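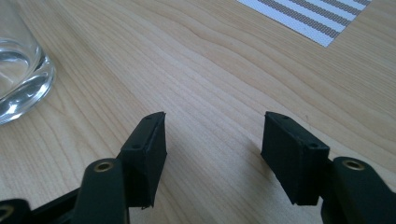
FOR IMMEDIATE RELEASE

Pretorius Tables Drops "Lifetime Finish" Claim, Asks Buyers to Read the Care Sheet First

CIRNVILLE, June – Pretorius, the Cirnville workshop that makes and repairs wooden tables, will stop using the words "lifetime finish" in its catalog, on its price tags and on its website. The change takes effect this month and covers every table the company sells, including the Kestasham dining line.

The company no longer believes the phrase means anything. It has been printed on tags in this trade for as long as anyone at the workshop can remember, and it is usually backed by a warranty that leaves out heat, water, scratches, sunlight and cleaning products. Take those away and there is not much left for a table to suffer from.

"We used the phrase too, and we should have dropped it years ago," the company said. "A clear coat on wood is a thin layer of something softer than a dinner plate. People eat on it. It will wear."

Pretorius reached the decision after going through its own repair book. Of 463 tabletops brought in for refinishing, 57 had been sold, by Pretorius or by others, with some kind of lifetime promise on the finish. The company does not claim that these numbers prove anything about the trade as a whole. People whose tables are holding up well do not bring them to a repair shop, and plenty of owners had lost their paperwork. Still, it was enough to make the workshop look again at its own tags.

In place of the old wording, each table will come with a one-page care sheet that names the finish used, says what it will and won't put up with, and gives the price of having the top redone. For a standard Kestasham top that price is $300, pickup not included. The sheet is also posted in the showroom, where shoppers can read it before they pay.

The sheet makes four points that the company says shoppers are seldom told at the store.

Satin and gloss describe how a surface handles light. Neither word tells a buyer how tough the coating is. Under strong showroom lights, a satin top can look shinier than it will at home.

Grain is not a grade. Wavy, bunched lines in a pale tabletop are popular at the moment and some sellers charge extra for them. Pretorius has charged extra for them itself. They have no bearing on how well the top resists a wet glass, and a plain, straight-grained board may be the easier one to live with. Buyers who like the look should pay for it as a look.

"Food safe" needs a follow-up question. Ask whether it applies to the finish once fully cured, and how long curing takes. If the salesperson can't say, ask for the product sheet.

Polish is mostly optional. A damp cloth and a dry cloth will handle daily cleaning of a sealed top. The company sells a polish, made under the Flisa name, and will go on selling it to customers who like the smell and the shine. The label will no longer say that it "feeds the wood," a claim the workshop could find no good support for on a table that has already been sealed.

Pretorius is also changing how it sells its tables as suitable for children's crafts, homework and kitchen work. The company will not call any top "kid proof." Marker may come off a sealed surface and it may not, depending on the marker and how long it sat. Shoppers can ask for a finished sample block, take it home and treat it as badly as they like.

The company expects that some shoppers will see the new tags, see a bolder promise on another seller's table, and buy the other table. It has no plans to match the promise. It does suggest that anyone offered a lifetime finish ask for the warranty in writing, and then ask whose lifetime is meant.

Warranties already issued by Pretorius with the old wording will be honored as written. The company admits that they are narrow. Customers who hold one may bring it to the showroom counter, where staff will go over what it covers. Joints, legs and frames remain under the existing guarantee, which has not changed.

Sample blocks and printed care sheets are available at the Cirnville showroom from 10 a.m. There is no charge for either.

About Pretorius

Pretorius builds, repairs and refinishes wooden tables at its workshop in Cirnville. Its products include the Kestasham dining line and Flisa table care goods.

Media contact: Pretorius press desk, Cirnville showroom

###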